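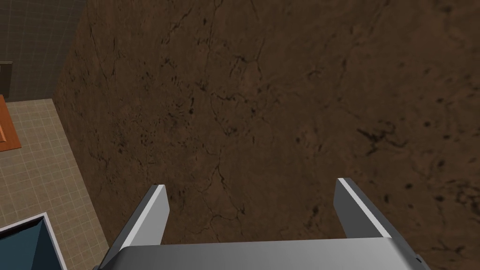
10/05/2018, by Kurniawati Oei

Hello all,

Thank you for the kind notes, I have read every one of them. To answer this point:

> Is it true De Bruijn is closing the Rellelmont shop once the lease is up? My sister had it from someone at Claniter.

No, it's staying put! The lease was renewed in February, and we're taking on the unit next door as well -- the old shoe repairer's, if you remember it -- so there will at last be a proper place to sit down and try boots on. That makes 2 shops for us, counting Nirnitz, and 91 staff between them. I do wish we'd told you all sooner, it would have saved your sister the worry. Claniter still supply our laces and insoles and we're on very good terms, so no harm done there.

Do come and see us once the dust sheets are off.

Warmly,
Kurniawati

Last updated: 10 minutes after posting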